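Publications > Robotique de manipulation > Protocoles et bonnes pratiques > Section 4

Dernière mise à jour : 29/03/2022

4. Règles de préparation et de conduite des enregistrements

Les règles présentées dans cette section ont été rédigées par Ž. Lapiņa et S. Marar pour le projet Corum. Elles s'appliquent aux démonstrations de rangement réalisées à domicile avec une pince tenue à la main. Une première version, diffusée en août, laissait aux opérateurs le choix de la disposition initiale des objets. Les écarts constatés entre logements nous ont conduits à fixer un certain nombre de points par écrit. Le corpus analysé ici comprend 1082 démonstrations, enregistrées dans 16 logements selon la version 2 du protocole.

4.1 Périmètre de la règle

Le protocole distingue ce qui doit être imposé de ce qui doit rester libre. Sont imposés l'état de l'outil, la position du contenant, l'état de départ de la pince et les conditions d'arrêt. Restent libres la pièce, le mobilier, le revêtement de sol, l'éclairage et la nature des objets, sous réserve des exclusions énumérées en 4.4. Un opérateur ne vide pas une étagère et ne déplace pas un meuble pour obtenir un fond plus neutre. Il lui est en revanche demandé de retirer de la pièce, avant la séance, tout document portant un nom ou une adresse lisible.

Nous avons écarté l'usage d'un tapis uni fourni avec le matériel, que prévoyait le guide interne Hetimard. Les politiques entraînées sur fond uni perdaient en précision de saisie dès que le sol présentait un motif, et l'envoi du tapis compliquait la logistique.

4.2 Vérification de l'outil

Avant chaque série, l'opérateur contrôle :
- le serrage des vis apparentes des doigts ;
- l'état des patins, qui doivent être propres et sans déchirure ;
- la course complète de la pince, ouverture puis fermeture, sans point dur ;
- la visibilité des deux doigts dans l'image pendant toute la course.

Les patins sont remplacés après 3000 cycles d'ouverture et de fermeture, ou plus tôt en cas d'usure visible. Le remplacement est consigné dans la fiche de série, et la pince est réétalonnée avant toute nouvelle prise. Une série commencée avec un jeu de patins est terminée avec le même jeu, sauf rupture. En cas de rupture, la série est close et une nouvelle fiche est ouverte.

4.3 Disposition de départ

Le contenant est posé au sol, ouvert et vide, rabats écartés de l'ouverture. Les objets à ranger sont placés d'un seul côté du contenant. Ils peuvent être proches les uns des autres, voire se toucher, mais aucun ne doit se trouver sous le contenant. Les câbles sont posés tels quels, sans lien ni attache ajoutés pour la séance.

La pince est présentée ouverte, le contenant visible entre les deux doigts (figure 3). Dans cette configuration, la télécommande, le câble et les petits objets sont regroupés à droite du carton, sur un tapis à motifs, et le mobilier de la pièce est laissé apparent à l'arrière-plan. 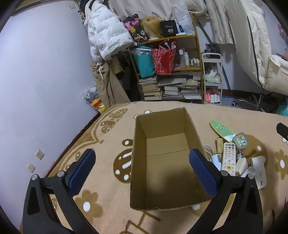

Figure 3. Carton ouvert et vide vu entre les doigts de la pince, objets à ranger posés à droite sur le tapis.

4.4 Objets exclus et conditions d'arrêt

Sont exclus les objets tranchants, les médicaments, les récipients contenant un liquide et tout appareil raccordé au secteur. Un chargeur débranché est admis. Les objets dont la plus petite dimension dépasse l'ouverture maximale de la pince sont admis uniquement s'ils offrent une arête saisissable.

L'opérateur interrompt la démonstration si une personne entre dans le champ, si un objet roule hors de portée ou si le contenant se déplace au point de quitter l'image. Une chute d'objet n'est pas un motif d'arrêt : la reprise de l'objet fait partie de la démonstration et doit être conservée. Les démonstrations interrompues sont archivées à part, avec le motif, et ne sont pas utilisées pour l'entraînement.

4.5 Contrôle après séance

Chaque série est relue par un annotateur qui n'a pas participé à l'enregistrement. La relecture se fait dans l'outil Engström, à vitesse normale. Elle porte d'abord sur l'image de départ, comparée aux exigences de 4.3, puis sur les conditions d'arrêt. Les désaccords entre opérateur et annotateur sont tranchés par l'un des auteurs. La grille de relecture est reproduite en annexe B.

Dans la même rubrique
- Section 3 : Étalonnage de la pince et synchronisation des flux
- Section 5 : Résultats sur les tâches de rangement au sol
- Note technique Prarnby : usure des patins et qualité de saisie
- Annexe B : Grille de relecture des séries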